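Markets and economy | Weekly note

Producer prices: small rise, mostly energy

30 Aug 2020

Factory gate prices edged up again in August, according to the monthly panel that Sumathi Salian runs for Gaillard. The panel takes in 408 firms, most of them small manufacturers and packers. Its price balance came in at 55, where anything over 50 means more firms put prices up than cut them. The July reading was revised down slightly.

Energy did most of the work. Fuel and power costs went up for a third month, and firms with their own lorries felt it first. Metals were firmer too. Timber was mixed and paper was flat. Excluding energy, the balance would have been close to neutral, so we would not read much into the headline.

Orders were better than prices. Firms selling to shops and supermarkets reported fuller books than in July, while those supplying offices, hotels and caterers are still well short of where they were last summer. Grornemik, which makes packing film, told the panel it had gone back to two shifts but was not yet hiring. Sallix has kept its price list frozen until the end of the year and says most of its customers asked for that in writing.

Payment times remain a worry. The usual term is 30 days, but a good number of the smaller suppliers say they are now being paid at 60. Ravindran Kamath has been through the comments and thinks late payment is holding back investment more than the cost of borrowing — rates are already low and the banks are lending, but owners do not want to spend cash they have not received.
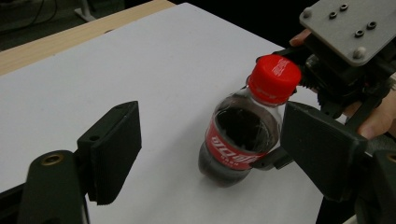
Cola in a small plastic bottle with a red screw cap.

Food and drink makers were the steadiest group in the panel. Their input costs hardly moved, with dearer packaging offset by cheaper sugar, and few of them plan to change prices before winter.

Our view on rates has not changed. We expect no move this year and will look at the forecast again when the next wage figures are out. Kamlesh Jaiswal will cover those in the next issue, along with the trade numbers.

Contact the newsletter desk | © 2020 Gikgate | Back to top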